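2022-02-22

早上来得比平时早,炉子还没烧热,先泡了一壶茶,把昨天没记完的东西在脑子里过了一遍。Herdale这套玩具厨房在工作间里占了好些日子的地方,大家进进出出都要侧着身子,我也知道有人的膝盖在柜角上碰青过,对不住。今天打算把剩下的活儿尽量做完,所以这一篇会写得长一点,一来给自己留个底,二来下回谁再接到同一款,翻到这里能少走几步弯路。

先说门。左边那扇柜门从送来那天起就往下坠,关到最后总要在底板上蹭一下,蹭得边上起了毛。我上次在本子里写的是“铰链松”,现在看写得太草率了。今天把门整个卸下来,放到垫了旧毛毯的台子上,才看清上面那只铰链的螺丝孔已经被撑大,螺丝拧进去是空转的,手一捏就能拔出来。下面那只倒还紧。孩子们喜欢吊在门上,这我在家里见得多了,小的那个站不稳,顺手就抓住柜门,全身的分量都在上头。孔撑大了,换再粗的螺丝也只是撑得更大,过一阵子又来一遍。

我的做法还是老办法:削了几根细木签,蘸Tierney的白胶塞进孔里,塞到再也塞不动,用湿布把溢出来的胶擦干净,放着。急不得,这个我年轻时吃过亏,胶没干透就上螺丝,木签跟着螺丝一起转,等于白做。所以门先靠在墙边,中午以前谁都别碰它,我在门上贴了张纸条。纸条上的字写得大,贴得也正,可是上午还是有人把它当成了可以坐的东西,好在及时站起来了。

趁等胶的工夫量了尺寸。台面离地635毫米,这个数以前没人记过,我在旧本子里翻了半天也没翻到,现在写下来,大家以后不用再趴到地上去量。柜子里那块层板,上沿到柜顶内侧的净空是137毫米,放那只最高的锅正好放不进去,差一点点,叫人看着着急。我想过把层板往下挪一格,板子两侧本来就打了备用孔,挪起来不费什么劲,只是挪下去以后底下那格就矮了,装菜篮子的地方会变得很局促。拿不定主意,两种都摆出来试了试,最后还是往下挪了。锅是孩子们一天要拿几十次的东西,菜篮子歪着放一放也没关系。

挪层板的时候发现后面那块背板受过潮,靠底边的地方鼓了起来,摸上去一棱一棱的,像旧书泡过水的那种手感。大概是从前放在靠外墙的位置,冬天墙上凝水。背板不受力,换不换都能用,但是鼓起来的边会把层板往前顶,层板一往前,门就关不严,门关不严孩子就要用力推,推来推去铰链又松了。一圈绕下来全连在一起,所以我还是把鼓边削平,用细砂纸顺着一个方向磨,磨完吹干净,封了两遍薄薄的清漆。第一遍薄到几乎看不出来,第二遍才见一点光。两遍之间我去洗了菜。

说到洗菜,这件事得单独写一写。那一箱玩具蔬菜瓜果是和柜子一道来的,箱子一打开有股说不上来的味道,甜的,混着一点灰,像外婆家放糖果的铁盒。我把它们全倒进搪瓷盆里,温水300毫升化开一点洗碗液,拿软毛刷一个一个刷。这样小半盆水看着少,其实刚刚好,水多了它们漂来漂去,反而抓不住。能切开再粘回去的那几种,中间的粘扣最藏东西,头发、饼干渣、不知道谁衣服上的绒线,全在里头。粘扣的勾面用旧牙刷挑,毛面用镊子拣,拣到后来眼睛发花,可是拣干净以后再合上去,那“嗤啦”一声清脆了许多,听着心里很痛快。我忍不住切了好几遍。

有两样没法救。一样是半个番茄,另外半个不在箱子里,我把箱子底的垫纸都掀了也没找着。另一样是一片面包,被咬过,牙印很小很整齐,咬的人一定认真想过它会不会是真的。番茄留着,也许哪天另一半会从哪个沙发缝里滚出来;面包我舍不得扔,放在我抽屉里了,要找的话去右手边那格,压在卷尺下面。

刷好的都摊在毛巾上晾。晾的时候请不要拿到炉子旁边去烤,我知道天冷,干得慢,可是这种塑料一热就软,软了就歪,去年冬天那根黄瓜大家都还记得。翻个面,隔一会儿再翻个面,到下午自然就干了。有几只空心的要让开口朝下,里头存着水会慢慢洇出来,弄得柜子里潮乎乎的,刚封好的漆也跟着遭殃。

十一点来钟,胶干了。用指甲掐了掐孔口,硬的,掐不出印子。拿小锥子在正中间点一个眼,再拧螺丝,拧到后半截明显觉出咬住了,这种手感没法用话说清楚,只能说像拧一只盖得很好的果酱瓶。门装回去,开关试了一阵,底下不蹭了,缝也直了。顺手给铰链轴点了一滴油,一滴就够,多了会顺着门板流下来,孩子摸一手再摸脸。

门把手我想换,想了又没换。原来的把手圆圆的,握着舒服,就是漆被摸掉了一圈,露出底下的木头。掉漆的地方已经磨得很光滑,一点毛刺都没有,比新刷的还好摸。我拿着新的比了比,又把新的放回抽屉里去了。这一处要是送回去以后人家嫌旧,再换也来得及,螺丝孔的间距我量过,和抽屉里那批是配的。

白漆用的还是Durano那一罐,上回开了没用完,盖子没盖严,面上结了一层皮。把皮完整地揭掉,底下的漆还好好的,过了一遍旧丝袜,没有疙瘩。只补磕碰的地方,柜角那几处,还有底边踢脚的一长条。补漆最要紧的是别贪心,总想着顺手把旁边也刷一刷,刷着刷着就刷成了一大块,颜色和旧的对不上,远远看去像打了补丁。我今天忍住了,只在踢脚那里多刷出去一截,蹲下来能看见,站着看不见。罐子用完请把罐口的槽擦干净再盖,盖上以后倒过来放一会儿,让漆自己把缝封住,下回就不用再揭皮。

中间停下来吃了饭。吃饭的时候大家又说起Virness那边什么时候来取,他们那间游戏室从十一月起就空着一个角,听说孩子们拿纸箱画了一个灶台先顶着,画得还挺像,连抽油烟机都有。我很想看看那个纸箱。要是他们来的时候肯带过来,我愿意拿点什么跟他们换。话说回来,纸箱灶台有纸箱灶台的好,谁都可以再添几笔,想要几个火眼就画几个,我们这套做得再细,也只能是它现在这个样子。

下午先调平。柜子四只脚里有一只短,我垫过纸板,垫过毛毡,都不长久,一推就跑。这回把柜子侧放倒(要两个人,别逞强,我的腰替你们试过了),把短的那只旋下来,底下加了一片薄垫圈,再旋回去。放正以后用水平尺横着竖着各看一遍,气泡基本居中,稍稍偏后一点,偏后没有坏处,东西不会往孩子怀里滚。又按住四个角轮流压了压,不晃。地板本身也不平,真要较真的话,到了Virness还得再调一次,我把备用垫圈用信封装好,贴在柜子背面的里侧,信封上写了字。

然后是摆。摆这件事我知道有人觉得不算活儿,可我一直认为它算。东西修好了不摆一遍,就看不出哪里碍手,哪里够不着。我是跪在地上摆的,这样眼睛和孩子差不多高,许多站着想不到的毛病,一跪下去全在眼前。比如柜门打开的时候会不会打到旁边人的脸,比如层板最里头的东西,小胳膊伸进去能不能拿到。最里头那一排我试了,大人跪着都要探身子,于是把轻的、软的放在里面,重的放外面,拿的时候不会一下子砸在脚上。

碗碟按大小叠着放在下层,杯子不叠,叠了会卡住,卡住了就要有人来叫大人。勺子和铲子原来是扔在一只篮子里的,我钉了一排小木钩在柜子内侧,可是试着挂上去,关门的时候会碰,叮叮当当的。好听是好听,只怕一屋子十来个孩子一起玩的时候,老师的耳朵受不了。钩子留着没拆,让他们自己决定吧,不挂勺子还可以挂抹布和围裙。

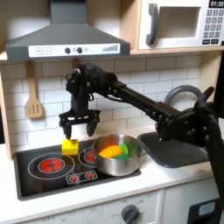 灶台这一块我花的时间最多,前前后后换了好几种摆法,也跟大家争了几句。我的意思是锅就搁在右半边,压着后面那个小火眼,左边的大火眼让出来。大的那个画得实在好看,两道白圈套着红红的一团,中间还有十字纹,盖住了怪可惜的,而且孩子走过来第一眼总是认它,空着,他们才会想到“该放点什么上去”。有人嫌锅离水槽近,我倒觉得近一点好,接水、倒水,胳膊一转就到了,那个弯弯的灰色水龙头本来就是最招人的地方。锅里先放了一样橙色的和几块绿的,颜色分得开,低头一看就知道有菜。黄色的小方块搁在大火眼和锅之间,为了它又说了半天,有人说是黄油,有人说是奶酪,还有人坚持是一块玉米糕。我没有表态。它是什么,等拿到手里的那个孩子说了算,今天说是黄油,明天说是肥皂,都行。

锅本身倒要多写两句。它是不锈钢的,锅沿光亮,跟塑料的那一箱比起来有点分量,敲起来声音也像样。我把锅沿里外都摸过一圈,慢慢地摸,用指肚,再用一团棉花顺着走一遍,哪里有毛刺棉花就会挂住。棉花没有挂住,可以放心。锅底贴一片圆毡子的主意我试了,贴上以后放下去没声音,太闷,像踩在雪里,孩子们大约会觉得没劲,就又揭下来了。毡子留下的胶印用一点食用油搓掉,再用洗碗液洗一遍油,别拿刀刮。

后墙的白色砖纹和灰缝,擦的时候要当心。我一开始拿了稍硬的布,擦了两下觉得手感发涩,赶紧停了。后来换成拧得很干的软布,从上往下,一行一行地走,灰缝那里不用劲,带过去就好。有一处油印子来路不明,可能是谁的手,可能是我的手,用温水敷了一会儿也就下去了。台面的白边同样这么擦,靠近灶台黑面板的接缝里积着细灰,我用裹了布的竹签挑,竹签别削得太尖。黑面板最后再擦,它太亮,什么指印都照得出来,擦早了等于没擦,你总归还要伸手过去。

水槽我单独拿湿布抹了,没有灌水。这一点想跟大家说清楚:它虽然像真的,底下是不接东西的,上次有人图省事往里倒了半杯水试漏,水全进了柜子,层板底下湿了一片,背板受潮也许就有这一份功劳。我没有怪谁,那个人就是我。交货的时候要跟Virness说一声,假装有水就好,孩子们在这方面比我们在行得多,我看过他们用空壶倒茶,倒完还要等它凉一凉。

摆完以后我叫了大家过来,每个人蹲下来玩一会儿,随便怎么玩,回头把觉得别扭的地方告诉我。收到的意见记在这里:层板前沿有一个角还是硬,袖子会挂,我当场用砂纸倒圆了;柜门的吸铁太紧,小手拉不开,垫了一层薄胶布,吸力小了,关上也还稳;杯子太多,洗不过来。最后这一条我不太明白该怎么改,不过提意见的人确实在那里“洗”了好久,样子非常认真,所以我拿走了几只,收在备用箱里,箱盖上写明了。

还有人问要不要给灶台配一块小毛巾。要的。我下午翻了布头筐,找出一块旧格子布,洗得很软了,裁成手帕大小,四边折进去缝了一道。缝纫机的底线又打结,拆了重来一回,请下一个用的人先看看梭壳里有没有线头,我走得急没有清。毛巾缝了一个布环,可以挂在那排小木钩上,这样木钩总算有了点用处,我心里也平衡了一些。

剩下没做完的,趁还记得写下来。柜脚那几处补漆今晚别碰,摸上去不粘手了也别碰,明天上午再看。背板的清漆味道还有一点,门都敞着,窗留了一条缝,走的时候别顺手关上。蔬菜里那几只空心的,毛巾换过一次,翻面的事拜托晚走的人。备用螺丝装在小玻璃瓶里,和信封放在同一处。装车用的毛毯我已经抖过了,叠在门口的凳子上,有一条破了洞,洞朝里包,别对着柜角。

锅和菜装车之前要从台面上拿下来,单独放一箱,锅里塞一团旧报纸,免得一路上响。橙色的和绿色的装在一个小布袋里,就放在锅边上,到了那边一眼能找见。黄色的方块太小,最容易丢,我另外用手帕包了,手帕是蓝边的那条,用完记得还我。

茶早就凉了,壶里还有一些,谁要喝自己热。我去把刷子洗了。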